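Guides > Hondden Recorder > Setting up > 4. Lining up the head and gripper views
February, by Eirlys Mathias
12 shares | 1 comment

By now you should have both grippers paired and the Hondden service running happily in the background. This section gets the views onto one clock, so that the planner sees the same moment from every side. It's a bit fiddly the first time, so make yourself a cuppa and take it slowly — you won't need to do it again unless you change a cable.

1. Open the Sync tab and choose New session. Leave the colour profile on Neutral for now.

2. Set the frame buffer to 800. The installer leaves it at 447, a perfectly good number for a single view but a little tight once the gripper views join in.

3. Hold both grippers over the table, open them fully, and press Zero jaws. The width readout should settle in a second or 2.

Note: if the readout keeps wandering, close the tab and open it again before you go looking for anything more serious.

4. Lay out a folded cloth, press Record, and bring the grippers in from either side at whatever pace feels natural to you.

5. Press Stop, then Align. The software matches the jaw movements across all the views and writes an offset for each one.

Caution: don't rename the session folder while Align is running. The offsets are saved by path, and you'll be left with a lovely recording and no way to line it up.

6. Scrub through the result with the head view and a gripper view open together, and check that the jaws and the cloth agree.
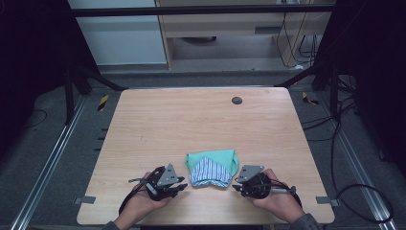
Head view first, then a gripper view with the jaws open.

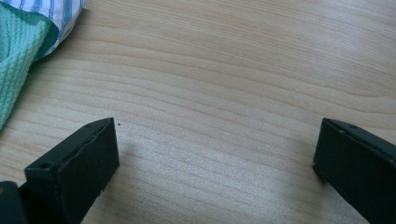
1 comment

Iolo Pugh
My offsets looked fine until I scrubbed past frame 332, and then the left gripper lagged behind the head view. Running Align again with the buffer at 800 sorted it. Could step 2 go in bold?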